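Gangadharan Sundaram
May

4.2 The sorting bench and the people beside it

Before we come to the interviews, it may help to say a little about the work itself, because so much of what the staff told us only makes sense once you know what a sorting shift at the Naidu returns center used to feel like. Small goods came back by the tote, all mixed together, and a sorter stood at a bench and moved each piece into a colored basket according to what was to happen to it next. It was light work, and people were fond of saying that anyone could do it, though the sorters themselves (quite rightly, we came to think) did not agree. They talked about knowing a thing by its weight before they had properly looked at it, and about the small pleasure of a bench that was clear by lunchtime.

The two-arm bench, which the staff call Clistel after the software that runs it, took over the first pass of this sorting. The layout was kept close to the one people already knew, down to the colored baskets, and we believe that this modest decision did more to win the sorters over than any of the briefings that came before it.
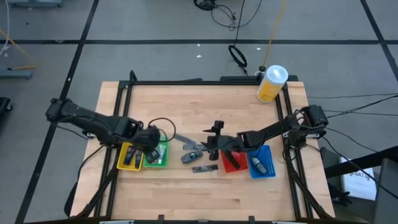 Figure 2. Two-arm sorting bench with yellow, green, red and blue baskets. The right gripper is reaching into the red basket; loose items lie between the two pairs of baskets.

What changed most was where people stood and what they were asked to pay attention to. A sorter who had spent her day with her hands in a tote now looked after the bench, brought it fresh goods, and dealt with whatever the arms had left behind or put in the wrong basket. Over 2,000 pieces went through in the first month of our visits, and the leftovers were nearly always the awkward ones, the flat things that lie close to the wood and the odd shapes that belong to no category in particular. Several sorters told us, with some pride, that they now got only the interesting items. Others found this tiring in a way they had not expected, and missed the easy pieces that used to give them a rest between the hard ones.

We heard a good deal about talk as well. The old benches faced each other, and conversation went on across them all day long. Under the new arrangement one person minds the equipment alone for a stretch, and two of the longest-serving sorters named this, before pay or pace, as the thing they would most like put right. The shift lead at the Dultov Street site has since begun pairing people up in the afternoons, and the 118 diary entries we collected grow noticeably more cheerful from that point on, although we would be wary of crediting the pairing alone, as the new break room opened in the same weeks.

The question of skill is harder, and we return to it in Section 5 with the Zostetti warehouse as a comparison. For now we note only that the sorters were never asked to help write the rules for which item goes in which basket, and that almost all of them had ideas about it.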